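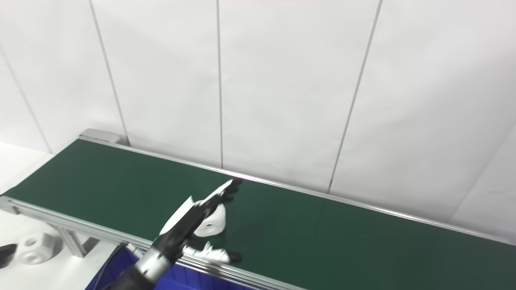 ## Enon belt picks: what you get, and what I'd doubt

3,317 attempts at picking white plastic parts off a green conveyor, teleoperated by Vlasta Spahić and Mohit Sachdeva. 651 are held out for testing.

- One belt, one hand, one white wall. Don't claim it generalises - we haven't shown that.
- `success` was ticked by the operator. I rechecked 200 and disagreed with eight.
- Failed grasps are kept. Please don't filter them and then quote a pick rate.

Label complaints go to Damir Nedeljković.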